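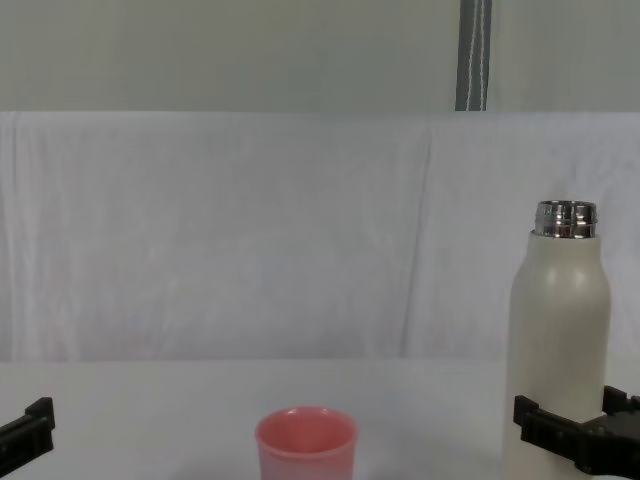
On February 23, 2018, Henok Endale wrote:

> We now have 186 demonstrations of the pouring task, all done by remote control on the Judcombe bench. I think that is enough to stop collecting and start training properly. The operators are good, the episodes are clean, and the Habte recordings from the hand-guided sessions can go in as a top-up. My feeling is that Roltent will handle a new cup or a new bottle without much fuss once it has seen this many.
>
> Unless anyone objects I'd like to tell Girkuneo we are ready for the next stage.

I object, a bit. Sorry.

I sat and watched 30 of these from start to finish last night, picked at random, and I'd ask you to do the same before anything goes to Girkuneo. They are clean, I agree. They are also very nearly the same episode over and over. White cloth behind, white table, pink cup in the middle, tall bottle on the right with the cap already off. The right arm goes for the bottle and the left arm hangs about in its corner. If I were a lazy learner I would not bother looking at the cup at all. I'd learn where the middle of the table is and tip the bottle over that.

So when you say it will cope with a new cup, what is that based on? I can't find a single run in my 30 where the cup started anywhere I'd call awkward. Move it a hand's width towards the left arm and I would put money on water going on the table. Happy to lose the money.

The second thing is the remote control itself. I've driven that rig and so have you. You can't feel the bottle. You close until it looks shut, wait, close a bit more, then creep. All that waiting goes into the recording, and the model has no idea that you were only waiting because you weren't sure. In 14 of the ones I watched there is a long stall with the gripper down at the bottle, and I honestly could not say whether the operator was lining up or had already got hold of it. If I can't tell, I don't see how we expect the robot to.

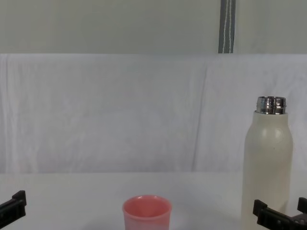

Henok's answer to that, when I grumbled on the phone, was that the stalls can be trimmed out afterwards and that everybody does it. Perhaps. But trimmed by whom, and to what rule? If we cut every pause we also cut the ones that matter, like holding still at the end of the pour while the last of it runs out. I would rather see the rule written down first, then tried on a handful by two people separately to see if they cut in the same places.

I'm not keen on mixing in the Habte recordings either. With hand guiding, the person has hold of the arm and moves it the way a wrist wants to move, quick and curved. By remote it comes out in short straight bits. Those are two different ways of pouring, and the average of them might be a way of pouring that nobody has tried. Train on each by itself first, please, then on both, and let's look at all three before we decide the top-up is a top-up.

What I'd want before I stopped moaning:

- the cup moved about the table properly, including near each arm
- at least one run of sessions with the bottle on the left, so the left arm has to earn its keep
- some failures kept in, with the recovery, and marked as such
- 6 trial pours with a cup it has never seen, filmed without stopping, results posted here whatever they are

The last one is cheap and could be done in an afternoon. If it gets through those I'll go quiet and you can write to Girkuneo with my name on it as well.

I do think the operators have done careful work - this isn't a dig at them. They were asked for tidy episodes and they gave us tidy episodes.

One small question, who has the key to the bench cupboard this week? I'd like to borrow a second bottle.

Rhodri Meredith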